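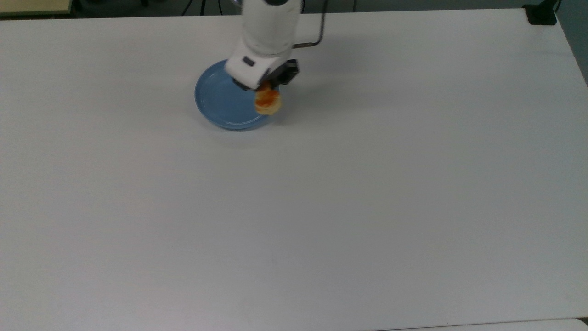 A white robot arm over a white tabletop.

Heloísa Aguiar took over the evening bread course at Lolladwood when it had three students and one working oven. She now teaches two groups a week and has a waiting list for June. We talked in the office above the kitchen, where she had an hour before the first group came in.

She did not train as a baker. She worked in the accounts department at Monti, a flooring supplier, and baked at weekends because the bread near her flat was poor. "I was bad at it for a long time," she says. "I followed recipes to the gram and got bricks. I had never looked at the dough. I looked at the clock."

Most of her teaching comes back to that. Students are told to leave their phones in their coats during the first rise and to put a hand on the dough every so often. She gives them no time for it. A kitchen in winter and the same kitchen in summer can be hours apart, she says, and a printed time does more harm than leaving the line blank.

Her standard loaf uses 100 grams of rye to every 500 of white flour, with a starter she has kept going since her second year. She does not think the age of a starter matters much. "People bring me one that belonged to somebody's grandmother and they are afraid to throw any of it away. Throw it away. Feed what is left. It will be fine by the morning."

She is less relaxed about salt. Beginners leave it out by accident more than anything else, and she makes everyone weigh it into a small dish before they touch the flour. If the dish is still full when the dough is shaped, they start again.

The course costs 33 pounds a session, including flour. Aguiar would like it to be lower. Ballora, the mill that supplies her, gives a discount on full sacks, but storage is short and she has lost flour to damp before. A second cupboard has been promised.

I asked whether people carry on baking after they leave. Some do, she said, and a few write to her with questions, mostly about crust. Her answer is nearly always to leave the loaf in longer. "They take it out when it is the colour of a biscuit. It wants to be the colour of a chestnut. They think they have burnt it, then they taste it."

She has no plans to open a shop. A former student did, and Aguiar helped there for a month of early starts, getting up at 3 in the morning. She enjoyed the work and disliked the hours. For now she bakes four loaves at home on her day off, keeps one and gives the others to the neighbours on her landing.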